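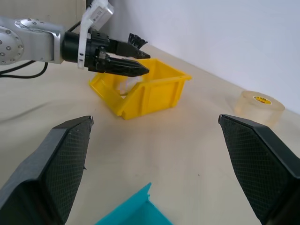
Silver arm with black gripper, tabletop view.

To: Pisden Shared Facilities list
From: Facilities Scheduling Office, Pisden Building
Date: 22 April 2026
Subject: Re: Room booking rules and the change to evening hours

Dear members of the list,

The Scheduling Office has received several messages about the revised booking rules for the Pisden Building. The message quoted below covers most of the points raised, and our reply is sent to the full list so that every group has the same information.

> We understand that evening bookings will now close at 9:30 p.m. instead of 10:30 p.m. Our group has held the same slot in Room 166 for several terms and our meetings regularly run past 9:30. We would like to know whether existing bookings are protected until the end of the term.
>
> We would also like to ask about the deposit. The notice on the door of the Brultlow Wing says that a deposit applies to all rooms, but the booking form says that it applies only to the hall. Which of these is correct?
>
> Finally, the form no longer lets us enter a second contact. Our usual contact is often away and we do not want to lose a booking over a missed email.

On the first point, bookings confirmed before the date of this message will be honored at their original times until the end of the current term. This includes the evening slots in Room 166 and in the two meeting rooms on the same corridor. Groups do not need to reapply. The new closing time applies to any booking made from today onward, and to all bookings next term.

Groups whose meetings regularly run late may apply for an extension to 10:30 p.m. on up to 2 evenings per month. Requests should be sent at least ten working days in advance. An extension depends on a member of the front desk staff being available to close the building, and it should not be treated as granted until a written confirmation has been sent.

On the second point, the booking form is correct. The deposit of $700 applies only to the main hall in the Brultlow Wing. It does not apply to meeting rooms, the workshop rooms or the reading room. The notice on the door was printed from an earlier draft of the rules and will be replaced this week. Any group that has paid a deposit for another room should write to this office with the booking number, and the payment will be returned to the account from which it was made.

The hall deposit is returned within fifteen working days of the event. Deductions are made only for damage, for extra cleaning, or for keys that are not handed back by noon on the next working day. Where a deduction is made, the group will receive a written statement of the amount and may reply to it before the balance is paid out.

On the third point, the second contact field was removed in error when the form was moved to the Markard booking system. We have asked for it to be restored. Until then, please enter the second contact's email address in the box marked "Notes." Staff will copy it into the booking record by hand.

Members have also asked about storage. The lockers outside Room 461 are assigned by the term and must be cleared on the last day of each term, including by groups that expect to return. Items left after that date will be moved to the basement store and held for thirty days. Food, paint and solvents may not be kept in the lockers at any time.

The rules on furniture have not changed. Tables and chairs may be moved within a room but should be put back in the layout shown on the plan beside the door. Chairs should not be carried between rooms. If a group needs more seating than a room provides, please say so on the booking form and the front desk will arrange it.

Applications for next term are open now and close on the last working day of April. Groups that already hold a weekly slot have first choice of that slot, provided that their application arrives before the closing date. Late applications will be considered in the order in which they are received, once all others have been placed.

Questions about a particular booking should be sent to this office directly with the booking number in the subject line. Questions about the rules in general may be sent to the list.

Facilities Scheduling Office
Pisden Building, ground floor
Desk hours: Monday to Friday, 9 a.m. to 4 p.m.

You are receiving this message as a registered user of the Pisden shared facilities. To leave the list, reply with the word REMOVE in the subject line.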